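# La moqueta estampada 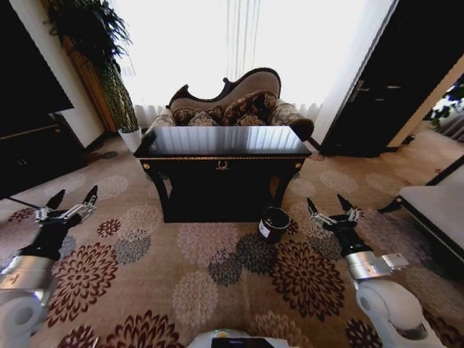

*Moqueta con medallones florales y mesa consola de madera oscura.*

La moqueta estampada es un revestimiento textil de suelo que lleva dibujo, sea tejido o impreso, y que suele cubrir la habitación de pared a pared. Eso es lo que pondría cualquier diccionario, y está bien, pero yo llevo media vida mirando al suelo en los hoteles y me vais a permitir que me extienda un poco (bastante).

## Moqueta, alfombra y otros líos

En España llamamos moqueta a la que se fija al suelo y alfombra a la que se puede enrollar y llevar a la tintorería. En buena parte de América se dice alfombra para las dos cosas, o alfombra de muro a muro, y de ahí vienen conversaciones divertidísimas con instaladores. La palabra nos llegó del francés *moquette*, que además da nombre a un tejido de pelo que se usa en asientos de tren y de autobús. O sea que sí, el asiento picajoso del autobús y el suelo del salón de bodas son primos.

## Cómo se hace

Hay tres familias que conviene distinguir, aunque a simple vista se confundan muchísimo.

**Axminster.** Toma el nombre de una localidad inglesa. Los mechones se colocan uno a uno en el telar y eso permite meter muchos colores en el mismo dibujo sin arrastrar hilos por debajo. Es la clásica de hotel, de teatro y de casino, y mi favorita, ya lo digo.

**Wilton.** También inglesa de nombre. Los hilos de color viajan por dentro del tejido y asoman solo cuando les toca, así que la base queda densa y pesada. La paleta suele ser más corta. A cambio, el dibujo sale con un perfil muy limpio y aguanta un trote tremendo.

**Tufting con impresión.** El pelo se inserta con agujas en una base ya hecha, se pega por detrás y el color se aplica después. Es más rápida y más barata, y las impresoras de ahora hacen maravillas, aunque si separas el pelo con los dedos a veces ves que la tinta se queda a medio camino. Yo lo hago siempre. En público también.

El pelo puede ser de lana, de poliamida o de una mezcla de las dos; la de 80 % lana y 20 % poliamida es un clásico del sector.

## El dibujo y su rapport

El rapport es la distancia a la que el motivo vuelve a empezar. En un pasillo estrecho funciona bien uno pequeño, pero en un salón grande hace falta un motivo generoso, de flor abierta o de medallón, para que el conjunto no parezca papel de regalo. La muestra que guardo en casa, de la serie Humier, repite a los 110 centímetros a lo largo y a los 111 a lo ancho. ¡Un centímetro de diferencia! Al ver la ficha pensé que era una errata, luego saqué la cinta métrica y me tuve que callar.

Los motivos florales redondos son un mundo aparte. Peonías, dalias, crisantemos, rosetones que no son ninguna flor concreta pero que todos leemos como flor... El crisantemo tiene mucho tirón en el repertorio de inspiración oriental porque sus pétalos llenan el círculo sin dejar huecos, y eso en una moqueta se agradece: las manchas se pierden en el dibujo. Los granates y marrones sobre fondo claro son una combinación de toda la vida, y pueden convivir con muebles oscuros sin que la habitación se hunda.

## Colocación

Se puede tensar sobre rastreles de púas, con una base acolchada debajo, o pegar directamente. La tensada es más mullida y se cambia mejor; la pegada aguanta más carros y maletas. En las dos, lo delicado es casar el dibujo en las juntas. Hay que pedir metros de más, y cuanto mayor es el rapport, más recorte se va a la basura (duele, lo sé). En el salón del hotel Sallusside, que tiene 200 metros cuadrados, encontré 2 juntas después de una cena entera buscándolas, y una estaba debajo de mi silla.

## Cuidado

Aspirar a menudo y en varias direcciones, sin más misterio. Las manchas se absorben con un paño blanco y nunca se frotan, que el pelo se abre y ya no vuelve. Para la limpieza a fondo se usa inyección-extracción o espuma seca; en lana, agua templada y poca. Los muebles pesados dejan marcas en el pelo, y un cubito de hielo derretido encima de la huella, seguido de un cepillado suave, la levanta bastante bien. A mí me ha funcionado en febrero y con la calefacción puesta, no sé si en agosto será igual.

## Un gusto que va y viene

Durante años la moqueta estampada tuvo fama de rancia y medio país la arrancó para poner tarima. En hoteles y cines nunca llegó a irse, sobre todo por el ruido: un pasillo sin moqueta a las seis de la mañana, con maletas de ruedas, es una tortura. Ahora la veo volver también en casas, en dormitorios y escaleras, con dibujos enormes que mi abuela habría comprado encantada.

## Véase también

- Alfombra de nudo
- Rapport (diseño textil)
- Telar Jacquard
- Tarima flotante (con todo mi pesar)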